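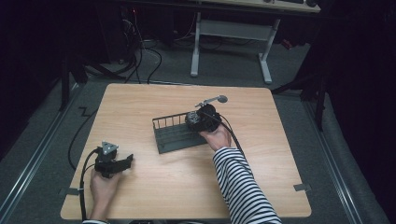

Session 6: Planning and costing a hand-held gripper station

Print | Email this page | 2 shares

Last Friday we looked at what a station does. Today is the fun bit — working out what to buy!

Start with the job. If the work is kitchen items such as a dish rack, you need a table that stays put, two grippers and cable runs long enough to reach every corner. Write the job at the top of your sheet before you open a single catalogue.

Our worked budget is the Wurna station, which came to 3547 pounds without the computer. The grippers took over half of it. Skodeck quoted for the pair with cables included, while Ririmen priced cables separately, so read both quotes line by line. I love this part, you learn such a lot from a quote!

Things students leave out every year:
- tracking markers and spares
- stands and curtains
- a desk for the keyboard
- delivery, and the weeks you wait for it

Measure the floor too. Stands with splayed legs eat up more room than you'd think — draw them in.

For June: cost the Sabbagh room for the same job, on one page, with a first-year repairs line. Bring a pencil sketch of the layout as well.

Comments (2)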